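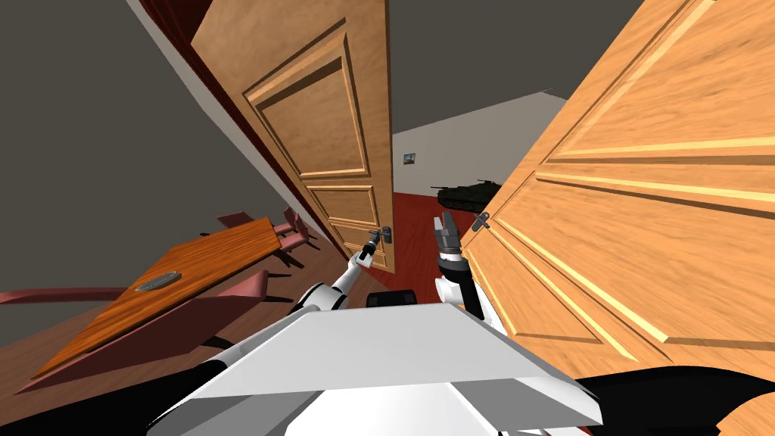 *Door task in simulation, from the robot's own side: left gripper at the lever handle, right arm raised.*

# Write the door down before you plan for it

2025-05-17

Most of the time we lose on door tasks goes on the door model, and very little of it goes on the arm. I have worked on the planning side at Stivance for long enough to have seen the same month repeat itself. The planner gets a new cost term, the controller gets new gains, and then somebody opens the scene file and finds that the hinge axis is 4 cm from where the mesh says it should be.

My view is that a door should have a written description that the planner, the controller and the simulator all read from. At present we have three. The simulator has a mesh and a joint. The planner has a box that swings on a line. The controller has a stiffness and a guess about which way the handle turns. Each was sensible when it was written. They were written by different people in different years, and the oldest of them goes back to 2013.

The usual argument against a shared description is that perception will make it pointless. If the robot can see the handle, it can work out the rest. I don't agree. A camera can find a lever quite well. It can't see how far the lever has to go down before the latch lets go, or how hard the closer pushes back. Those numbers have to be assumed or felt, and if they are assumed they ought to be assumed in one place.

Take a scene like the one at the top of this page. There are two doors, both with lever handles, and one of them is very near the right arm. The central door is partly open already. For a person that makes the job easier. For our planner it was worse, as Ulis always started from a closed door and treated any other angle as an error in the estimate. It would quietly snap the door shut in its own model and plan a full turn of the handle. The fix was one line. Finding it took 15 working days, because the logs recorded the pose of the gripper and left out the angle of the door.

The second door matters too. It belongs in the collision model as a thing that can move, with its own hinge and limits. We had it as a fixed slab. The plans that came out were safe enough, but they kept the right arm well out of the way even when it would have been useful for holding something.

Cistow, our scene tool, now writes out a short file for each door: hinge line, current angle, angle limits, handle type, handle travel, latch yes or no. Any field can be marked unknown, and I would keep that rule above all the others. A planner that knows the travel is unknown can choose a slower approach and leave it to the controller to feel for the stop. A planner given a made-up default will trust it.

There is a cost. Scenes take longer to build, and in March the import from the Hughes format broke twice over the sign of one angle. People who only want to move a camera through a room have complained, fairly, that they now have to fill in latch fields. I would let them leave the file out and have the planner refuse to run, with a plain message that names the missing door.

I'd also stop reporting a single success rate for these tasks. We should list failures by which field was wrong. In the last batch roughly half of ours came down to handle travel, and the cost terms we had been tuning did nothing for those. The next piece of work is to have the controller write the travel it measured back into the door file, with a note of which run it came from.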